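The Kitchen Arm That Learns: A Kid's Guide to the Brekico Table Kit

What's in the box?

The Brekico Table Kit comes from a company called Graviten. Inside the box is one robot arm, a bag of cables, and a thick book of instructions that grown-ups like to say they don't need. The whole thing costs as much as roughly 2,000 ice cream cones, so you will probably meet one at a school or a science museum before you meet one in your bedroom.

How does an arm with no head know what to do?

It doesn't, at first. A new Brekico knows as much about kitchens as a goldfish does. Somebody has to show it.

Showing takes a while. A person guides the arm to a piece of food, then over to a bowl. Then they do it again. In our test, the arm needed 57 turns at one short job before it could be trusted to try alone. You may feel you learned faster than that. Ask whoever fed you when you were 2.

Why is picking things up so hard?

Your hand does a lot without asking you. It knows a strawberry squashes and a bottle doesn't squash much. It knows that round things roll away when poked. A robot gets none of this for free. Squeeze too hard and you have jam. Squeeze too softly and your strawberry is on the floor, being looked at by the dog.

Things that lie at a slant are tricky too. The arm has to turn its "wrist" to match before it grabs, and a bottle resting on a plate means the plate might slide along for the ride.

A day's work for a Brekico: one strawberry in the blue bowl, one still out on the table near an orange, and a ketchup bottle lying across a plate. The toaster oven is over on the right.

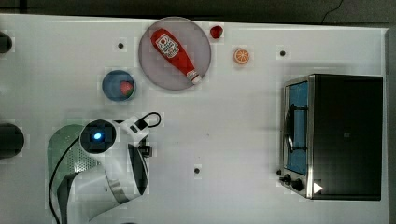

Is it any good?

Mostly, yes. It is patient, it never sneaks a bite, and it doesn't complain about doing the same job all afternoon. It is also slow. If you are hungry, make your own snack.

Graviten says the kit is for ages 9 and up, with an adult nearby. Keep your fingers and your hair away from the moving parts, and find the stop button before you start.

Words to know

Joint: a place where the arm bends, like your elbow.
Grasp: a fancy word for grabbing.
Task: a job. Robots have tasks. You have chores.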